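Home Stories Poems Archive Submit Contact

The Second Encore 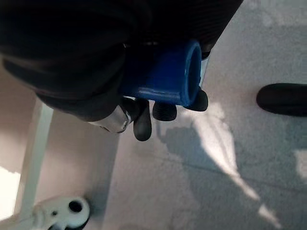
Load-In

The van got to Emton in the middle of the afternoon. The drummer backed it up to the side door of the hall and left the engine running while the singer went to look for someone with a key.

They were called Flinen. They had been called Flinen for fourteen years, through three bass players and one lawsuit, and tonight they were opening for a band half their age. The poster by the door had their name at the bottom, in letters as small as the phone number.

"They spelled it right," said the drummer.

The singer came back with a kid in a black T-shirt who showed them where to put the amps. The stage was deeper than they were used to. The headliners, Cuma, already had their drums up on a riser with a sheet over them, so Flinen set up in front, in the strip that was left.

Sound check took eight minutes. The kid in the T-shirt asked for the bass, then the kick drum, then said they were fine. The guitar player wanted more of himself in the monitor and did not get it.

Doors

The hall held 928 people, according to a sign by the fire exit. When Flinen walked on, most of them were still out in the lobby or in line for beer. The singer said good evening. Four women near the front said it back.

They played the fast ones first. It was an old habit from the bars, where you had to get people before they sat down. The second song had a long middle part, and during it the singer looked out and saw the doors at the back open and stay open. People were coming in with their drinks. A man in a raincoat was singing the words. He was off by a line, but he was singing.

The guitar player broke a string in the fifth song and finished on what he had. Nobody stopped to fix it. They had half an hour, and the clock on the side of the stage was red and easy to read.

They ended with "Fukuda," the slow one, the only song of theirs that had ever been on the radio. The singer had been sick of it for years. She sang it with her eyes shut, and when she opened them the room was full and quiet, and she forgot the first word of the last verse. The man in the raincoat had it. She took it from him and went on.

Load-Out

There was no encore for an opening act. They carried the amps past the young band, who were standing in the hall in their stage clothes, stretching. Their singer said his mom had the first record.

"Tell her thanks," said the drummer.

It was raining in the lot. They put the drums in last, the way they always did, and the bass player went around to check the tires. Through the wall they could hear the crowd start up for Cuma, and then the first song.

The singer sat up front with the door open and her feet on the curb.

"That's my verse," she said after a while. "Listen. They're doing our verse."

The drummer turned off the engine, and they listened to the rest of it.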